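Why I Stopped Taking Free Skincare

For two years I said yes to nearly every sample box that was offered to me. I have combination skin that gets oily by noon and flaky around the nose in January, so there was always some cream that claimed to be made for me. I want to argue that these boxes are bad for readers, even when the blogger means well.

The trouble is time. Cluvia sent me a night serum and asked for a post within two weeks. Skin doesn't work on that schedule. I wrote that my face felt softer, and it did, but any decent moisturizer would have done the same. By week five I had small bumps along my jaw. The post was already up, with 434 views and several people saying they had ordered a bottle.

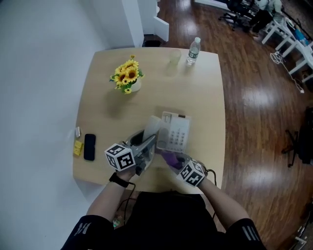

I went back and added a note at the end. I doubt many of those people saw it. A review gets read once, usually on a phone, usually by someone who already half wants to buy the thing.

Then there is the price. When a product is free, you stop asking whether it is worth the money. Dandine makes a cleanser that costs 40 dollars, and I praised it for rinsing clean. I would never have paid that for a face wash. My drugstore one rinses clean too. If I had spent my own 40 dollars I would have said so in the first line.

Some bloggers say a disclosure at the top fixes this. I think disclosure is the minimum. It tells the reader that I got a gift, but it doesn't tell her what I left out so the next gift would come.
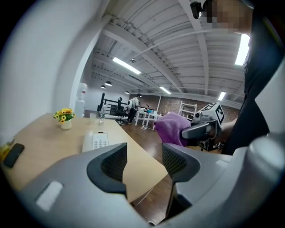 I did leave things out. The Brunance toner smelled like floor cleaner to me and I called it "fresh." Nobody at the company asked me to do that. I liked getting mail.

So from now on I buy what I review, and I use it for a full bottle before I post. That means fewer posts - maybe one a month. The next one will be the Drummond hand cream, which I paid for and am a little more than halfway through. So far it is fine, a bit greasy at bedtime, and the cap has cracked.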